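Category: Construction News > Labor & Workforce
Print | E-mail

Lowri Owen
9 February 2023

1/ I read the winter contractor survey from Rowlands last night, all 44 pages of it. Going to post some notes here for people who bid work in our region and don't have an evening to spare. Short version: backlog is fine, hiring is still hard, and owners are slower to sign than they were a year ago.

2/ First, who answered. Rowlands got 2114 responses, mostly general contractors and the larger specialty trades. Very small shops are thin in the sample, as they are every year. If you run a crew of three, read the hiring section with that in mind.

3/ Backlog. Most firms say they have enough signed work to get through the summer. Healthcare and warehouse jobs are holding it up. Office is weak and the report doesn't dress that up. Tenant fit-outs are a little better than new office shells, mainly where a lease is ending and the space has to be redone for someone else.

4/ The part I'd underline is the gap between verbal awards and signed contracts. Contractors report that owners pick a bidder and then sit on the paperwork while they talk to lenders. We've seen this at our own company. You can't order switchgear on a verbal award, or you can, but it's your money if the job goes away.

5/ On that subject, lead times. Electrical gear is still the worst item on the list. Rooftop units are second. Lumber is back to being boring. Roofing insulation has improved enough that a few respondents took it off their list of worries altogether.

6/ Concrete gets its own page. Ready-mix supply was tight in several counties last fall and some suppliers put customers on allocation. The survey was taken in the slow season, so I wouldn't lean on the better answers until we see what happens when everyone pours at once in April.

7/ Prices. Firms expect material costs to keep rising, but slower. Many have shortened how long a bid stays good. The Rowlands people give 10 days as the most common figure among mechanical subs. If you're a GC holding a number for an owner who takes a month to decide, you're carrying the difference. 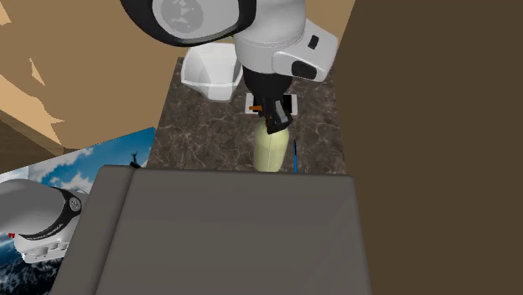
Robot arm and gripper over a dark countertop.

8/ Labor. Most firms with open craft jobs say they're having trouble filling them. Electricians, pipefitters and finish carpenters are the hardest. Laborer positions fill, but people leave them quickly. A fair number of comments in the back of the report say the same thing in different words: we can find people, we can't keep them through the first winter.

9/ Pay went up almost everywhere. What interests me more is what else firms are trying. Some pay for drive time now. Some moved to four long days. A few have stopped laying off between jobs and put people in the yard or the shop for the gap, which costs money but means the crew is there when the next job starts.

10/ I asked Reda Belkadi about that last one. He runs field operations at Cavwood, and they've kept their concrete crews on through the winter for 2 years. His answer: "It looks expensive in January. Then you look at what we used to spend every spring finding people and fixing what the new ones got wrong." He also said it doesn't work if you have nothing useful for them to do, and that the crews can tell.

11/ Apprenticeship numbers are in the appendix and deserved better placement. Enrollment is up. Completion is flat. The firms that do well on completion tend to keep an apprentice with the same journeyman for longer stretches. The report doesn't claim one causes the other and I won't either, but it's cheap to try.

12/ Profit margins. Contractors are more confident about sales than about margins. That makes sense to me. A lot of the work now being built was priced before the last round of wage increases, and it will take until those jobs close out to know how anyone did.

13/ Subcontractor default comes up more than it did last time. Respondents aren't reporting a wave of failures. They're reporting slow pay, stretched crews and subs who ask for joint checks. If you haven't looked at your prequalification forms in a while, the questions on page 31 or so are worth borrowing – the one about current workload by foreman is better than anything on ours.

Correction to 13: the questions are in the section after insurance. I had my printout out of order.

14/ Insurance, then. Builders risk is up, and wood-frame multifamily is up the most. Several firms say underwriters now want to see a written water damage plan before they'll quote. Ours asked for one. It took our safety person a couple of afternoons and the second draft was accepted.

15/ Software. There's a section on it and it's the weakest one. It asks whether firms "plan to invest in technology," and almost everyone says yes, which tells you very little. I'd like to know what they bought last year and who still opens it. We went to Pritico for daily reports and kept it. We also paid for a scheduling add-on that our superintendents dropped after the first job.

16/ Regional differences. The coast is busier than inland. The Bolov corridor is called out as the strongest pocket for industrial work, with three large sites moving dirt. The downside is that everyone within driving distance of Bolov is losing equipment operators to those sites. If you're bidding sitework anywhere close by, check your labor rates again before you send the number.

17/ Public work is steady. School bonds that passed last fall are starting to show up as real drawings. Road money is coming more slowly than people hoped, and the comments mention agencies short on plan reviewers. Permit times are a complaint in every county in the report.

18/ What I'd do with all this, if you estimate for a living: put an expiration date on every proposal and enforce it. Ask for a limited notice to proceed so the long-lead gear can be released early. Name your superintendent in the proposal only if that person is free. We've been burned on the last one.

19/ A couple of you asked whether the confidence index itself went up or down. Up slightly from the fall reading. I left it until late in the thread as I find the single number less useful than the answers under it. Firms can be confident and short of electricians in the same week.

20/ Someone else asked about residential. The survey doesn't cover single-family at all. Multifamily is in there, and starts are expected to slow in the second half as financing gets harder. Jobs already out of the ground are continuing.

21/ Rowlands sends the full report to anyone who filled out the survey. If you did and don't have it, check your junk folder – mine was there. The next round goes out in late spring. Small shops especially should answer it, even if you skip the technology questions.

22/ Reda and I are going to compare notes on winter retention once his crews are back on full hours. If your company has tried something similar, with good or bad results, reply here or message me. I'd like to hear from mechanical and electrical subs most of all.

Print this page
E-mail this page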